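## Right arm stops with a following error when both grippers are near center

**Yufang Qiu**

Two-arm cell, phones picked off a flat surface and re-stacked. Controller is a Pener, firmware unchanged since November. The right arm faults on joint 4 with code 311 (following error) while holding a phone over the middle of the work area. The brakes engage and the gripper stays closed. The left arm keeps going until its own move ends, and this worries me more than the fault does.

Logged 429 cycles, 116 of them ended in the fault. It never happens with the left arm parked. Current on joint 4 climbs for a short time before the trip. Payload is set correctly. Already tried: lower acceleration, re-homing, a new encoder cable. Photo at the bottom.

**Wouter Verhoeven**

Two separate problems.

1. The fault. A slow climb in current that depends on where the other arm is points to contact or cable drag. Check the wrist cables first. Jog the right arm to the fault pose by hand with the left parked, then bring the left in at low speed and watch joint 4 current. If it rises before the grippers touch, something is pulling. Don't raise the following error limit. I had that at 2,000 counts on a similar cell and it bent a finger.

2. The left arm. The stop outputs are not linked. On the Pener each arm has its own fault relay, and out of the box neither one is wired to the other's protective stop input. Cross-wire them and test from both sides before you run again. A software flag is too slow for this.

Also set up a shared zone over the center so only one arm can enter at a time. If the task needs both in there, cap the speed inside the zone.

**Grindwood**

had 311 on ours, was a loose coupling screw. tighten everything
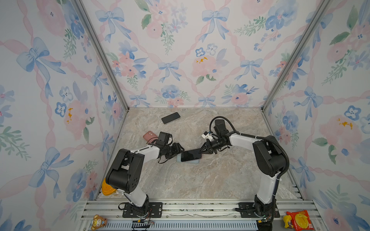
*Right gripper holding the black phone, left gripper close by.*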